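# Three Weeks With Somebody Else's Hands

I have a sore thumb, a very tidy linen closet, and opinions about rubber.

All three come from the same place. Back in January I agreed to try out hand-held grippers for this magazine, the kind you squeeze yourself so a robot can later learn from the camera footage. I figured it'd be a fun little afternoon. I'd pick up a few mugs, fold a towel, write it up. It took three weeks, and by the end I was reaching for the cereal box with two fingers held stiff like a crab.

The basic idea is easy enough to love. Robot arms are heavy and expensive and they don't travel. A gripper on a handle does. You take it wherever the messy stuff is, do a chore with it, and the camera riding along sees pretty much what a camera on a robot's wrist would see. Do that enough times in enough homes and you've got something to train on, without ever carrying an arm up a flight of stairs. (I have helped carry an arm up a flight of stairs. Never again!)

I had two grippers to compare. The first was the Clellside, a two-finger tool with stiff triangular fingers and a rubber pad down the inside of each. The second was the Brannigan, which has softer fingers that bend and wrap around whatever they touch. Both run off the same controller software, from a small outfit called Pliroment, which meant I could swap one for the other without relearning everything. Mostly.

## The coat problem

My guide through all of this was Qiuyue Du, who runs trials at Zernent and has the calmest phone voice I've ever heard. I called her on my first evening to brag that I'd moved a whole drawer of spoons.

"That's great," she said. "Now do a puffer jacket."

I laughed. She didn't.

So, puffer jackets. If you've never tried to pick one up with two hard fingers, let me tell you what you're in for. The fabric is slick. The filling squishes out of the way the second you close on it, so you think you've got a good handful and what you've got is a pinch of shell and a lot of air. Lift, and it slides right out. Grab more, and you scoop up whatever's underneath along with it. On a stack it's worse, since the one on the bottom is every bit as slippery as the one on top.

I spent most of a weekend on beds and jackets, going back and forth between the two tools. 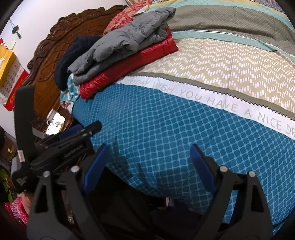

*Fingers open over the duvet, with the folded gray and red puffer jackets up ahead.*

The Clellside surprised me here. I'd assumed the soft fingers would walk away with anything made of cloth, and for a knit sweater they did. But for the jackets, those stiff fingers had one big advantage: I could slide them in low, flat against the layer below, and take the folded edge like the spine of a book. Once the pads had an edge between them they held on. The Brannigan's fingers kept bowing outward when I pushed, so I'd end up petting the jacket instead of lifting it.

My notes from that stretch are not what you'd call scientific. One of them just says "EDGE!!!" Another says "do not do the sleeve first," underlined twice. I'd stand by both.

## Looking through the fisheye

The camera takes some getting used to. It has a very wide lens, so everything comes back curved, and the straight side of a bed looks like the hull of a boat. The first time I watched my own footage I felt a little seasick. After a few days I stopped noticing, and then I started to like it, because you get so much of the room in there. You can see where the gripper is going and where it might go next.

That width matters more than I'd expected. Mei Kasprzak, who works on the training end at Zernent, asked me to redo a batch of my early clips with a narrower lens so we could compare. The narrow ones looked much nicer. They looked like something you'd show your mother. They were also close to useless for anything on a bed, because as soon as I leaned in to grab something, the whole view filled up with duvet and there was no telling where I was.

"Pretty footage makes me nervous," Mei told me. She'd like to see the fingertips the entire time, plus a good piece of whatever's around them. If that means curved walls, fine, she'll take the curved walls.

There's a tradeoff, though. With a lens that wide, the gripper itself eats up a lot of the picture, and anything small ends up really small. I tried sorting buttons one night and could barely find them in the playback. For buttons, give me the narrow lens. For laundry, wide, every time.

Patterned bedding was the other thing I asked about. I'd worried that a busy duvet would throw everything off, and I'd been hunting around for plain sheets like I was staging a house for sale. Mei told me to knock it off. People sleep under stripes and squares and big printed letters, she said, and a system that only works on plain white cotton is going to have a short career.

## Squeeze, hold, ouch

Now the thumb. Both tools close with a trigger, and the pull on the Clellside is heavy. You feel it in the meat of your hand after a while. I'd do 11 good grabs in a row and then start getting sloppy, closing late or letting go early, and all of that goes right into the recording. The Brannigan's trigger is lighter and I could keep going with it a lot longer.

I brought this up with Ye-rin Ji, who's done far more hours on these than I ever will, and she asked how I was holding it. I showed her over video. There was a pause.

"Oh, you're strangling it," she said.

Her fix was to let the handle rest deeper in my palm, pull with two fingers instead of one, and quit every 8 minutes whether I wanted to or not. It helped a ton. It also made my clips better, and quicker than any setting I'd fiddled with in the Pliroment menus, so there went two evenings of fiddling.

About those menus. The Pliroment controller lets you set how the finger width gets recorded, how the video and the width line up in time, and about a hundred other things I didn't touch. The lining up is the part to care about. On my first couple of days the two were off by just enough that the fingers seemed to close on nothing, and then the jacket seemed to jump up by itself a moment later. Kind of charming to watch! Bad to learn from. You fix it by opening and closing the fingers a few times in front of the camera before you start, and letting the software match things up. I now do it without thinking, the way some people click barbecue tongs.

## So does it carry over?

This was the part I really wanted to see. It's one thing for me to grab a coat with a tool in my fist. It's another for an arm to do it with the same fingers bolted on.

Tavion Whitfield let me sit in on a morning of tests at Zernent, with the Clellside fingers on one arm and the Brannigan fingers on another, both working from the clips our little group had recorded. I brought donuts and tried to be cool about it. I was not cool about it. When the stiff-fingered arm went in low and took a folded jacket by its edge, the same sneaky little approach I'd been doing at home, I may have yelled.

It then dropped the jacket on the floor. Next try, it got it onto the other side of the table. Next try, it took two jackets at once and just sort of held them up. Tavion has seen all this plenty of times and went on eating his donut.

The soft-fingered arm was better with the sweater and with a loose, bunched-up scarf, which lined up with what I'd found by hand. It was also gentler when it guessed wrong. When the stiff fingers came down too far, they thumped the table hard enough to make me wince, while the soft ones folded up and slid off.

"You want me to pick a winner, I can tell," Tavion said. I did. He wouldn't.

## What I'd buy

I'll pick, then. If I were outfitting a small team to go record household stuff and could get only one kind, I'd get the Clellside and budget for hand cream. The pads grip well, the fingers get under things, and they're held on with plain screws, so you can change one at a kitchen table. I did, with the screwdriver from my junk drawer. Swapping a finger on the Brannigan meant prying at a clip for most of an hour and then calling Vaughn Halvorsen at Zernent, who talked me through it and was very nice about the noise I made when it finally popped.

If your work is mostly knits, scarves, stuffed animals, bread, anything that bruises or slumps, flip that around and go Brannigan. And go for the wide lens either way, unless you're in the button business.

I sent the grippers back last week, packed in the same foam they came in. Qiuyue texted that afternoon to ask if I'd be up for trying a three-finger version in the spring. She says it's supposed to be good at fitted sheets. I've already told her yes, and I've already bought the hand cream.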